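The Bowl on the Table

A fruit basket is one of those things you stop seeing. It sits where it sits, somebody fills it, somebody empties it, and months can go by before anyone gives it a thought. I gave mine no thought for years, and then in July the old one came apart in my hands as I was carrying it to the sink, and a dozen apricots went rolling across the kitchen floor in every direction, including under the stove, where I believe one of them remains.

So I went looking for a new one, which I assumed would take an afternoon. It took most of the summer (my family will tell you it took longer than that), and along the way I got much more interested in the whole question of fruit on tables than I ever expected to be.

My first stop was Cluvthorpe, because everybody in our part of the county goes to Cluvthorpe when they want something for the house. There is a shop on the hill there called Soler that has sold baskets, brooms and doormats for as long as I have been driving past it. The baskets hang from the ceiling on hooks, so you walk through with your head tipped back and bump into the other customers, all of whom are doing the same thing. I counted myself lucky to leave with only one sore toe. I also left without a basket! Everything was either deep enough for firewood or so shallow that a single orange would have looked nervous in it.

What I did get was a long talk at the counter about weave. A loose weave lets air in underneath, and air is what fruit wants. A tight one holds its shape better when you pick it up by the rim with one hand, as all of us do no matter what we've been told. The best baskets for the table, I was assured, have a good thick braid around the top, and you should run your thumb along the whole length of it before you pay. If it catches anywhere, put it back. I have since run my thumb around the rim of every basket in every house I've visited, and I'm afraid it has been noticed.

After Soler I tried bowls. A glazed bowl is a lovely thing to look at, and I lived with one for a few weeks, a big cream-colored one from Wikora that cost $37 and weighed as much as a small dog. Fruit at the bottom of it went soft before we got to it. I'd lift out a perfectly nice pear and find two sad ones underneath. You can get around this by turning everything over each morning, and I know people who do, and I admire them. I am more of a Saturday-ish sort of housekeeper, if you can be that on any day of the week.

Then I tried wire, which left little dents in the peaches. Then a wooden trough from the Cleltska market, which was so handsome that I kept it and now use it for mail.

By the end of August I had come back around to wicker, as I suppose I was always going to. There's something about that warm, toasty color next to fruit that nothing else gives you. Put a red apple against white china and it looks like a picture in a schoolbook. Put the same apple against a brown braid and you want to eat it. And a gray table, which can be a chilly sort of surface on a dark morning, perks right up with a basket at the corner of it.

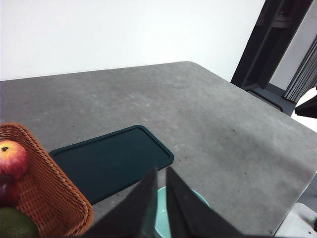
Page last changed: December 12, 2021

I am very fond of that mix of colors, the red with a bit of yellow streaked through it, the dark purple tucked in low, and the green. Fruit all of one kind looks like shopping. A few different ones together look like somebody lives there. The teal tray alongside is a nice touch too, and I've come to think a tray is half the secret of a tidy table. Keys, a knife for peeling, the pits and cores on their way to the compost, all of it can land on a tray and be carried off in one trip. Without one, it spreads.

Mottled tops like that gray one are kind to busy people, I should add. A few crumbs hardly show among the streaks. My own table is plain dark wood and reports every crumb of toast to anybody who walks in.

A few things I've picked up about keeping fruit out on the table, for those who would like them. Don't wash it before it goes in the basket. Keep bananas somewhere else entirely, on a hook or a shelf, or everything around them will ripen in a rush. Plums that are still hard do well sitting out for a few days and then should go in the refrigerator. Apples will put up with a good deal, but if you've bought a whole bag, leave most of them in the cold and bring out 6 or 7 at a time. And stand the basket away from the sunny window, however pretty it looks there.

Cleaning is easier than people fear. Shake the basket out over the sink, go into the weave with a dry brush (an old toothbrush is fine), then wipe it with a cloth that's barely damp and let it dry upside down overnight. Once or twice a year is plenty. If a plum has burst in it, do it right away, and use a little dish soap.

The basket I finally brought home came from Soler after all, on my third visit, from a hook near the back door that I'd walked under twice. It holds enough for the four of us from one market trip to the next. The rim is smooth the whole way around. At the moment it has clementines in it, and one lemon I keep meaning to use.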